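Proyecto de fin de curso: ¿qué comen (y qué no pueden comer) los pacientes en quimioterapia?

Grupo 2: Sharon Ondieki, Bello Iyamu, Jeptoo Mrema y yo, Enda Ó Néill
Tutor: Hamisi Mwaipopo

Cómo llegamos al tema

Voy a ser sincero: nuestra primera idea era otra. Queríamos hacer algo sobre el sueño de los estudiantes, que es lo que hace todo el mundo, y el profesor Mwaipopo nos miró con una cara que ya lo decía todo. Entonces Jeptoo contó que a su tía, en tratamiento por un cáncer de colon, todo le sabía a moneda. ¡A moneda! Empezamos a leer sobre el asunto y nos enganchamos (yo me pasé un martes entero en la biblioteca y se me olvidó comer, que tiene su gracia).

El nombre técnico es disgeusia, la alteración del gusto. Muchos pacientes la notan durante la quimioterapia y también con la radioterapia de cabeza y cuello, y puede llevar a comer menos y a perder peso justo cuando menos conviene.

Qué hicimos

Preparamos un cuestionario en papel y lo repartimos en la asociación de pacientes Simiyu, que nos abrió la puerta en febrero y se portó de maravilla con nosotros. Enviamos además la versión en línea a través del boletín de Privier, y entre las dos vías reunimos 222 respuestas. Después de quitar las incompletas y alguna duplicada nos quedamos con 200 justas, que parece amañado pero les juro que no.

Preguntábamos por el sabor metálico, las náuseas, las llagas en la boca, los olores de la cocina y los trucos caseros de cada uno. Las respuestas abiertas las clasificó Bello a mano, con una paciencia que yo no tengo. Los datos los pasamos a Nitix, el programa de estadística del departamento, y ahí perdimos una tarde porque las tildes salían convertidas en símbolos raros.

Lo que nos contaron

El sabor metálico fue la queja más repetida, sobre todo con la carne roja y el café. Varias personas escribieron que comer con cubiertos de metal les resultaba peor y que se habían pasado a los de plástico o de bambú. Este consejo aparece también en muchas guías para pacientes, así que no es una rareza de nuestra muestra, aunque nosotros no podemos decir si funciona: solo que hay gente a la que le alivia.

Otros trucos que salieron bastante: la comida fría o templada (huele menos), los caramelos de limón, enjuagarse la boca antes de sentarse a la mesa y comer poquito muchas veces. Una señora nos escribió media página sobre su sopa de calabaza, con receta y todo, y Sharon la hizo en casa. Dice que le sobra jengibre.

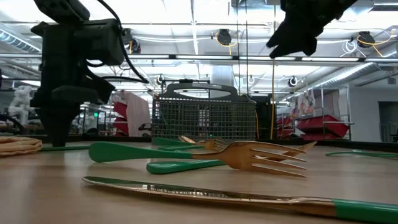
Problemas y cosas que haríamos distinto

La muestra no es aleatoria, eso lo primero. Quien tiene ganas de rellenar un cuestionario sobre comida seguramente es quien más problemas tiene con ella, o quien se encuentra con fuerzas ese día. Tampoco preguntamos qué fármaco recibía cada persona, y el profesor nos lo marcó en rojo dos veces, con razón. Sin ese dato no podemos comparar tratamientos.

El folleto con los consejos recogidos lo imprimimos en Stuster y nos costó 3.480 chelines, que pagamos a escote. Antes de repartirlo lo revisó la nutricionista de Simiyu, que nos hizo quitar una frase sobre suplementos (gracias, menos mal) y añadir que, si hay llagas, los cítricos pueden escocer mucho. También insistió en poner bien grande que cualquier cambio importante en la dieta se consulta con el equipo médico.

Los cuestionarios en papel están guardados en el armario del laboratorio, sin nombres, y la llave la tiene Jeptoo. Si algún grupo del curso que viene quiere seguir con el tema, que nos escriba y le pasamos las preguntas corregidas, ¡esta vez con la casilla del fármaco incluida!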